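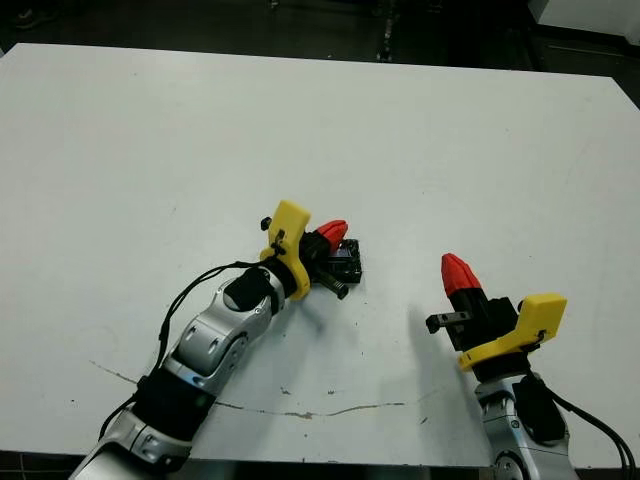 Yasir Rana started asking for a second pair of arms in August, and he is still waiting on the final approval. He manages equipment purchasing for Soomro, a contract assembly shop in Drarnham, and most of his year goes into working out what a robot cell will cost once everything around the robot is counted. The arms are the easy part, he says. They come with a price list. The grippers take longer. On the two-arm bench at Drarnham each gripper carries a yellow plastic bracket and a red conical fingertip, and neither was on the first quote.

"I budgeted for arms, a controller and a table," Rana says. "Then I went back for brackets, then for fingertips, then for cable. It was three separate requests and I had to explain each one."

The fingertips are the item he now watches most closely. He buys them from Zimeo in packs of 16, and the last order, with freight, came to $2,217. He had pencilled in less than half that. His plan for next year treats them the same way he treats gloves and tape, as a running cost with its own line.

Talha Mohmand programs the cell and looks after it day to day. He would like the budget to say more about cables. At the moment they run along the outside of the arms, and he checks them before each shift.

"You can't order a cable on the day you need it," Mohmand says. "The last one took 19 days to get here. I'd keep two spare sets on the shelf and I wouldn't argue about it."

Rana agrees on the spares, though he has only put one set in the plan. The other he has moved to the second half of the year, depending on how the first few months go.

They differ on the table as well. The white top has scuffs on it and a long thin crack across the lower part. Mohmand wants it replaced before any new arms are bolted down. Rana has priced a steel-framed bench from Vitoser and thinks it can wait.

"It's a line across the surface," he says. "If Talha shows me it's affecting the work, I'll sign for it that afternoon."

Mohmand says he is measuring it monthly.

On the larger purchase, Rana compared buying with leasing over 60 months. Leasing was cheaper in the first two years and dearer after that, and the lease did not cover grippers. He has recommended buying. He has also asked for training hours to be included in the purchase price, something he left out last time and ended up paying for from the maintenance budget.

His advice to other small shops is to get the programmer to read the quote before it is signed. Mohmand saw the first one a week after the deposit was paid.

The request for the second pair goes to Soomro's directors on 9th November. If it is approved, Rana expects to place the order the following week.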